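Perguntas frequentes: panelas elétricas a vapor de bancada

Aplicável aos modelos Tulik e Boiko distribuídos pela Mivevum. Última revisão: 30 de maio de 2024.

Qual é a diferença entre os modelos Tulik e Boiko?
O Tulik tem cesto único. O Boiko aceita cestos empilhados e usa uma resistência de maior potência. Os cestos não são intercambiáveis: o diâmetro do encaixe difere 4 mm.

Que água devo usar?
Água potável fria, até à marca máxima do reservatório. Em zonas de água dura, recomenda-se água filtrada. Não adicionar sal, vinagre, caldo nem ervas ao reservatório; os temperos vão no cesto, junto do alimento.

Posso abrir a tampa durante a cozedura?
Pode, mas cada abertura prolonga o ciclo. Levantar primeiro o lado oposto ao corpo e usar luva de cozinha.

Com que frequência devo descalcificar?
A cada 24 utilizações, ou antes, se houver depósito branco visível na resistência. Procedimento:
1. Desligar da tomada e deixar arrefecer.
2. Encher o reservatório com solução de ácido cítrico, na dosagem indicada na embalagem.
3. Deixar atuar sem aquecer e esvaziar.
4. Enxaguar duas vezes e fazer um ciclo só com água.

O que significa o código E7?
Reservatório sem água. O aparelho interrompe o aquecimento. Desligar, aguardar o arrefecimento, repor o nível e reiniciar.

As peças podem ir à máquina de lavar louça?
Os cestos de aço inoxidável e a tampa, sim. A base nunca deve ser lavada nem imersa; limpar com pano húmido e secar. O aço escovado limpa-se no sentido do escovado, sem palha de aço.

Onde devo colocar o aparelho?
Numa superfície plana, estável e resistente ao calor, afastada do bordo e de armários suspensos. O vapor sai pela zona da tampa e pode danificar madeira e papel de parede. Para deslocar o conjunto, esvaziar primeiro o reservatório. Num aparelho com corpo de aço sobre base de plástico branco, pode haver pegas em dois níveis, uma no aço e outra logo abaixo, na base; para transportar tudo, segurar pelas de baixo.

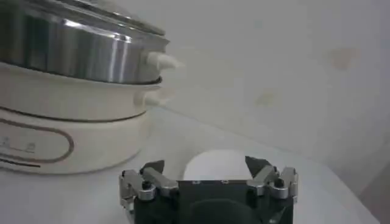
Como encomendo peças de substituição?
Através da loja Plandano, indicando a referência gravada sob a base. A junta da tampa do Boiko tem a referência 1524. As resistências só são fornecidas a oficinas autorizadas.

Qual é o prazo de entrega das peças?
As encomendas feitas em abril com entrega pendente serão expedidas por ordem de chegada. As restantes seguem o prazo indicado na confirmação.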